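Speaker notes: What We Saw at Brunwood
Talk for the Tunar evening program, main hall
Duván Llanos

Before starting: check the lapel mic, move the water off the lectern (last time!), and ask Bartosz to leave the side lights up so people can see each other during questions.

Opening

Good evening, everyone, and thank you for coming out. I know it's dark by half past four these days and the couch is a very strong competitor. I'm going to talk for 30 minutes or so if I behave myself, and then we'll have plenty of time for questions, and after that there's tea at the back, and I believe Kazimiera has made the poppy seed slice again, so I'll try not to stand between you and that for too long.

I should say who I am for the newer faces. I spent most of my working life fixing commercial dishwashers, and then a few years teaching other people to fix them, and I've been coming to these evenings ever since Ryszard talked me into it over a broken pump. I'm not a robotics person. I'm a curious person with a good pair of walking shoes, and that's the spirit in which a carload of us drove over to Brunwood in October for the open day.

(Pause. Ask for a show of hands: who else went? Let them call out.)

Lovely. So some of you can correct me as I go, and please do.

Getting there and first impressions

The open day was put on by Wieczorek, who have the long low building past the rail crossing. If you know the old seed warehouse, it's the one behind it. They had 500 people through over the day, or so we were told at the door, and I can well believe it, judging by the lineup for the washroom. You were given a sticker and a paper map, and the map had the rooms numbered in an order that made no sense to any of us, so we did what everybody does and followed the noise.

The noise was the big arm in the front hall, stacking boxes onto a pallet. It's a fine thing to watch. It was behind a cage, it swung about, the children loved it, and I took far too much video of it. I won't show you the video. My daughter has seen the video and has asked me not to.

(If people laugh, wait. If they don't, carry on.)

What I'd really like to spend our time on is the small room at the end of the corridor, which most visitors walked straight past on their way to the sausages. We very nearly did too. Sơn Lò was standing in the doorway with a cup of coffee, and he said good morning in such a friendly way that it would have been rude not to go in. We stayed in there for most of the morning.

The small room

Sơn runs the project they call Dredulach. I asked him what the name meant and he said it was the name of a hill his colleague once got lost on. The idea behind the project is easy to say. They'd like an arm that can tidy a kitchen table. Cups, glasses, plates, the things you and I clear away while talking about something else altogether.

And I'll confess that my first thought was, well, is that all? I'd just come from the big yellow fellow in the hall throwing boxes about. Picking up a cup didn't seem like much of an encore.

Sơn must get that look from visitors quite often, because he was very patient with me. He said to think about what the arm in the hall has to know. Every box is the same size, it comes to the same spot, and it's made of cardboard, which a camera can see perfectly well. Then he asked me to think about a glass.
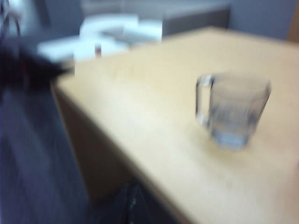

Now, those of you who have ever walked into a patio door will have some sympathy for the machine. A camera looking for a glass sees mostly whatever is behind the glass. It picks up a few bright spots where the light catches, and those spots move when the camera moves, so they aren't much good as landmarks. Some depth cameras, the ones that measure how far away things are, will look straight through and report the table. So as far as the arm is concerned there may be nothing there at all, and it will happily go and put its fingers through the place where your good tumbler used to be.

(Slow down here. This is the part people asked me about afterwards at the library.)

I asked whether you couldn't simply put a sticker on every glass. Sơn said you could, and that plenty of sensible people do exactly that sort of thing in a factory, but you can't very well go into somebody's home and put stickers on their glasses. I said my mother-in-law would have something to say about it. He said his would too, and we were friends from that moment.

How it learns

So how do you teach it? I had pictured somebody typing, I suppose, line after line of instructions. In that room a good deal of it was done by showing. A person guides the arm through the job, over and over, and everything it sees and every movement it makes is recorded. The camera rides along near the hand, so it gets the hand's view of the world, which swings about terribly when the arm is on the move. Ryszard watched the screen for two minutes and had to go and sit down.

Sơn told us they had collected 800 of these goes at the table by the time of the open day, with different cups, different lighting, blinds up, blinds down, and that he wanted a great many more. The tries that go wrong are kept as well as the ones that go right. I liked that very much. I used to tell my apprentices to keep the ruined gaskets in a jar on the bench, and most of them thought I was being cruel.

They let visitors have a turn at guiding. Kazimiera went first, and she was wonderful at it, very slow and steady, and she put a plastic tumbler down so softly you couldn't hear it. I went second. I'll say only that the tumbler was plastic for a reason. It's a strange feeling, I must tell you. You know perfectly well how to pick up a cup, you've done it every day since you were two, and then you have to do it with someone else's hand at the end of someone else's arm, and you find you've no idea which way your wrist ought to go. Do you take the handle? Do you go over the rim and pinch the side? How hard do you squeeze? I never once thought about any of that at my own sink.

(Optional, if time: bring out the mug from home and ask someone in the front row to pick it up while describing aloud exactly what their hand is doing. Worked nicely in rehearsal with Bartosz. Use the old mug.)

What people asked

There was a retired nurse in the room with us who asked the best question of the day. She wanted to know who it was for. Sơn said he thinks first of people who can't grip well any more, and who would like to have a clear table without waiting for a visitor. She nodded at that, and then she told him that many of her old patients would want to choose the cup themselves, and would he please make sure it could be told to leave things alone. He wrote that down. I saw him do it.

Somebody else asked about jobs, as somebody always does and should. I didn't think the answer we got was a full one. Sơn said a kitchen arm was a long way from being quick enough to worry anybody, and that may be so, but "slow" has a way of changing. I'd like to come back to it in the questions, because there are people here who have worked on lines where the machines came in, and you know far more about it than I do.

And a boy asked whether the robot got bored. Sơn told him no, but that he did, a bit, by the end of a long afternoon.

If you'd like to go

They're planning another open day and I'm told they want smaller groups this time, 50 people in each session, so you'll have to put your name down. Bartosz has the sheet at the tea table. Parking is on the gravel side, and it's uneven, so mind your ankles. If you're coming by bus, get off before the crossing and not after it, or you'll have a long walk back along the ditch, as Ryszard can tell you.

Go and see the big arm, by all means. Then go down the corridor, stay for more than five minutes, and put your hand up for a turn. Bring your questions for Sơn as well. He told me he'd much sooner talk to people who wash dishes than to people who write about them.

(Thank Kazimiera, Ryszard and Bartosz. Thank Sơn by name, he may be in the audience. Check before saying the bit about the hill.)

Right, who has the first question? There's a microphone coming round, and please do wait for it, so the folks at the back can hear you too.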